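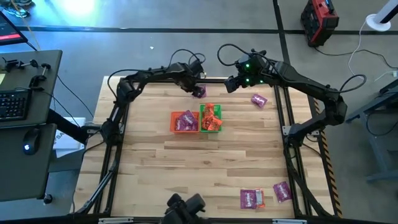 Photo: Gralent

I've been thinking about candy bowls all week so you're getting a thread about it, sorry to the people who follow me for bike stuff

2/ We moved into the Floltard building in June and the first thing I did was put a bowl by the front desk. Glass, from the thrift store, has a chip in it. I love that bowl

3/ First lesson: people will walk past a bowl of peppermints for months. Same people will cross a parking lot for a mini chocolate bar. I bought 100 peppermints and I'm pretty sure I still own most of them

4/ Fruit chews are the sleeper hit. They don't melt in a warm office, they don't get crumbs in the keyboards, and you can eat one on a call if you mute fast enough (I did not mute fast enough)

5/ Somebody asked if I'd do sugar free. I tried it for 2 weeks. Please don't ask me about those 2 weeks

6/ The wrapper thing is real though. Twist wrappers are so LOUD. There's a guy in the back row who unwraps one over the course of a whole meeting, like he thinks going slow makes it quieter, and it just makes it longer

7/ My grandma kept hers in a tin with a tight lid, and you had to ask. I used to think that was mean — now I buy the refills and I get it completely

8/ Oh and flavors! Grape is way more divisive than I expected. Half my coworkers dig for it and the other half leave it at the bottom until it's the only thing left. I'm a digger. Purple first, always

9/ Yes I went to Marix for the bulk bags. Yes I got carried away. The shelf over the copier is now a candy shelf and the toner lives on the floor

10/ Next up is the day after Easter, when everything gets marked down and I lose all self control. If you have strong feelings about jelly beans in a shared bowl (scoop? tiny cups? just hands??) tell me now, before I buy a scoop

11/ Update, four replies in and they all say scoop. Buying the scoop

March 9, 2024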